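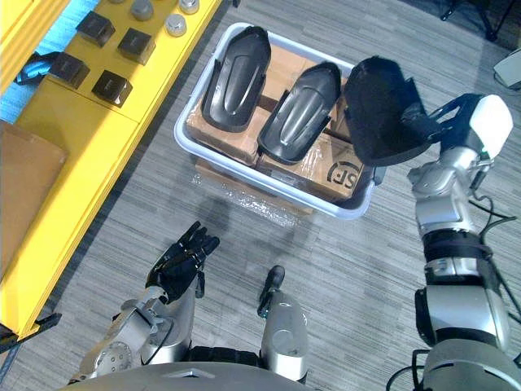 December 13, 2021 – Cotevwood. I'm Kerstin Ostermann, I run the Cotevwood Building Trades Association, and I'm writing this release myself because I've been asked the same question all week: are we really getting the money for the Ridach road bridge? Yes, we are! The district council voted on it at its last session, and the repair fund for the coming year now covers the bridge deck, both approach ramps and the footpath on the river side. I'm as pleased as anyone, and I've spent enough years on site to know that a vote is only the start. A budget line doesn't carry a truck. Somebody has to order the parts, and they come the way parts always come, cardboard boxes sealed with clear tape and a sheet of plastic wrap left on the carpet, and then somebody has to be paid to put them in. That last bit is what I want to talk about.

Our association speaks for 108 small firms, most of them carpenters, masons and road crews, and plenty of them have waited far too long for invoices on public jobs. I sat down with council leader Detlef Rathjen to go over this (he was generous with his time and even more generous with his coffee). He agreed to two things. Bills on the Ridach job will be paid within 13 working days of sign-off, and a share of the work will go out in smaller lots, so a family business can bid without having to team up with a big contractor from the other end of the country.

"I'd like the people who drive over this bridge every morning to be the ones who fix it," Rathjen told me, and I wrote it down on the spot.

Now for what's still missing. We asked for money to train apprentices alongside the repairs, and that was put off until April. Gudrun Frerichs, who heads our training section, has 200 young people on her list looking for a place in the trades. I'll let her say it: "They're ready to learn, and I can't keep telling them to call back in the spring." I'm with Gudrun on this one, and we'll be at the April session to bring it up again – loudly, if we have to.

We'd also like the district to look at the old drainage under Mill Street before it resurfaces anything there. Dörte Stüber has sent the council her notes on it, and they're well worth reading if you like culverts. I do.

Firms that want to bid can pick up the papers at our office starting next week. Oona Peltonen at the front desk will walk you through the forms, and she's happy to take press calls as well.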